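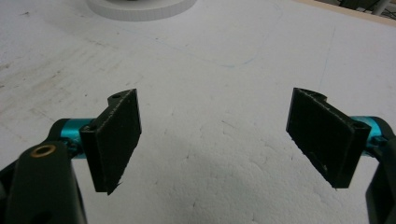
Checking your gripper before you record demonstrations

I've been collecting hand-held gripper demos for our imitation learning work since December, and the thing I get asked most is why my policies behave better than other people's when we all train the same model. Mostly it's the boring bit before recording! So here's my routine, which takes 5 minutes once you've done it a few times.

First, open the gripper all the way and look at what the wrist camera sees. You want both fingers in view, one either side, with plenty of plain work surface between them. If one finger sits much further in than the other, loosen its bracket screw, nudge it and tighten it again. I save one still with the jaws open and one with them closed, and compare them with the stills from the first day (Brunello Santoro put me on to this, after we lost a whole batch of Clirkdale data to a finger that had slipped round).

Next, squeeze and release 20 times at a steady pace. Then plot the opening width the tracker gives you. The peaks should all come out the same height. If they creep, the finger is moving on its mount, so go back a step.

Now the lighting. Black fingers on a pale surface are lovely for tracking, but the auto exposure gets confused and the surface can wash out. Lock the exposure with the jaws open over the emptiest patch you've got. I don't worry about scuffs or old pen lines on the board, as a bit of mess gives the camera position tracking something to hang on to.

Last of all, record one throwaway demo and replay it on the arm before you do the real ones. Go slowly, hand on the stop button.

Did it help? On our Modley task the policy managed 7 successes out of 22 tries with the old, unchecked demos. I re-recorded the lot using these steps, kept the training settings the same, and got 20 out of 22. That's one task and one person recording, so please don't treat it as gospel. I'm trying it on the Rennie set next and I'll add the numbers underneath when I have them.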